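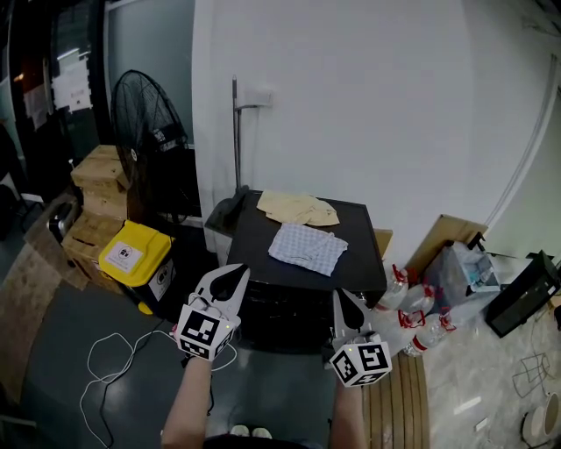 Tuesday, January 5, 2021

First entry of the year, and my handwriting in the paper version is already terrible, so I'm typing this one up for Afia as well.

Back to the tea towel dyeing. I left the onion skin jars over the break and the big one has gone a lovely deep orange, way darker than what we got in September. The smell is another matter! I opened the window and worked in my coat for most of the morning.

Mordant bath first. I used the alum from Millell, 20 grams to the pot, dissolved in hot water from the kettle before it went in (last time I tipped it in dry and got those chalky spots along the hem, never again). Cotton in, heat low, lid half on. It wanted to creep up to a boil the whole time, and I think the small burner just doesn't go low enough for this pot. Afia, if you have the old heat diffuser at home, please bring it back.

Four pieces in the bath: two of the plain Ekar cotton, one of the linen blend and one offcut from the curtain job. The offcut is a wild card, I have no idea if it was ever scoured. I washed it with soda twice and the water still came out yellowish the second time, so if it takes the color badly I'd blame that before I blame the dye.

Dye pot went on after lunch. Strained the big jar through muslin into 600 ml of fresh water and it looked like strong tea. Color on the plain cotton was a warm gold after the first half hour and I got greedy and left it in longer. Linen blend is slower and a bit greener, kind of mustardy. I like it more than I expected to. The offcut is blotchy. Told you.

Iron dip: only did one of the Ekar pieces. It went olive almost the second it hit the water, so quick that I nearly dropped the tongs. Next time a weaker dip, maybe half of what I made up today, and have the rinse bucket ready on the floor BEFORE starting instead of running to the sink dripping brown water past the good fabric. (The good fabric is fine. I checked. Twice.)

Swatch numbers carry on from the old book, so today's start at 109. Labels are stapled on, because the pen ones washed off in September and we still don't know which of those was the walnut.

Things to order: more alum, muslin, rubber gloves in a size that fits an actual human hand. Eshun has the gloves in packs of 11 for some reason. I also want to try the madder root from the Gredport shop but it's pricey, so let's see how the lightfastness strips do first. They're taped up in the south window, half covered with card, please don't move them!

Still to do: rinse the linen again, soap test on all four, write up the pH properly. I had the strips out and then forgot to use them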